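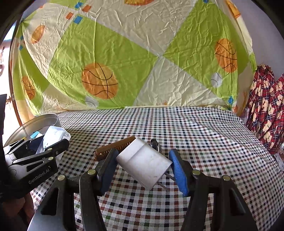

Hi, I'm Natalina Piras, and I started Skilley with Arturo Ferraro because we were both tired of rewriting the same gripper code at every job we had. We're a small software shop in Drekdale. We don't build hardware - we write the part that decides where the fingers should go and how hard they should squeeze.

Most of what we do is grasp planning for small household things. Plugs, combs, tins, all the stuff that ends up in a kitchen drawer. A plug adapter sounds easy until you have to hold it at the right angle to get the prongs into a wall, and that one took Arturo and me most of a winter (I still have the notebook!).

Our main product is Runberg, a planner that takes a camera view and gives back a ranked list of grasps. It ships with 703 recorded grasps you can replay and pick apart, plus a viewer I'm a little too proud of. Valentini is the smaller tool, and it lines up video with finger position so you can see where a grip started to slip. Version 2 came out on May 16, 2019, and the next one is planned for September.

There are 20 of us now, in 2 rooms above a bakery. Arturo runs perception, I run planning, and we argue about who owns calibration. If you're stuck on something, write to us - one of the people who wrote the code will answer.

We use cookies to remember your settings and see which pages get read. Accept | Manage cookies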